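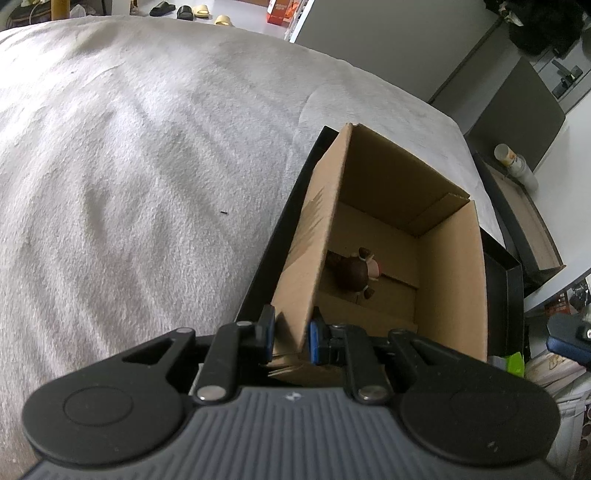

Le protocole Clunine prévoyait deux consignes. Dans la première, l'opératrice sortait les objets du carton et les posait sur le plateau. Dans la seconde, elle les remettait dans le carton. Le lit servait de surface de travail parce que l'appartement de la rue Brestska n'avait pas de table assez basse. Cette ligne figurait dans l'annexe, et Wynne l'avait laissée telle quelle.

Elle travaillait à Amden, au deuxième étage, sur les trajectoires seules. Les images arrivaient plus tard, par lots, quand le serveur le permettait. Elle avait donc d'abord connu l'opératrice sous forme de courbes : position de l'outil, ouverture des mâchoires, horodatage.

La politique entraînée sur ces données réussissait 70 % des dépôts. Les échecs se ressemblaient. L'outil descendait au-dessus du carton, atteignait la hauteur de lâcher, puis restait en place, fermé, jusqu'à l'expiration du délai. On soupçonna le seuil de contact, puis le décalage entre les deux flux. Wynne recalcula l'étalonnage. Le résultat ne bougea pas.
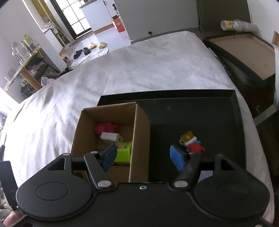
Ieuan Wogan, ingénieur en apprentissage robotique et auteur de nouvelles

En juin, elle segmenta les démonstrations à la main. Elle marquait le début de l'approche, la fermeture, le transport, l'ouverture. Entre les deux dernières étiquettes, il restait dans 34 séquences un intervalle que le schéma ne nommait pas. Vitesse nulle, mâchoires fermées, orientation stable. Elle créa une étiquette provisoire, « attente », et relança l'alignement.

Les attentes appartenaient toutes à la seconde consigne. Leur durée ne dépendait ni de la masse de l'objet ni de la distance parcourue. Elle augmentait au fil de la séance. Wynne traça la droite de régression, vérifia les résidus et nota la pente dans le cahier.

La correction était simple : couper les intervalles, interpoler, réentraîner. Le modèle tronqué ne se bloquait plus. Il lâchait plus tôt, aussi, et plusieurs jouets tombèrent sur la paroi du carton avant de basculer à l'extérieur. Elle conserva les deux versions.

À dix-neuf heures, elle écrivit à l'opératrice pour demander s'il y avait eu un problème mécanique au moment du lâcher. La réponse arriva dans la soirée.

« Non, l'outil marchait bien. Le carton part chez ma sœur avec les affaires de la petite. Je ne savais pas que ça s'enregistrait aussi quand on ne bouge pas. »

Wynne relut la consigne. Le texte indiquait de ranger chaque objet à son rythme. Il n'y avait pas eu d'écart au protocole, donc rien à exclure.

Elle ouvrit la table des étiquettes, supprima la mention « provisoire » et remplit le champ obligatoire. Phase : attente. Cause : opérateur. Traitement : conserver. Puis elle lança l'entraînement suivant, avec un délai d'expiration plus long.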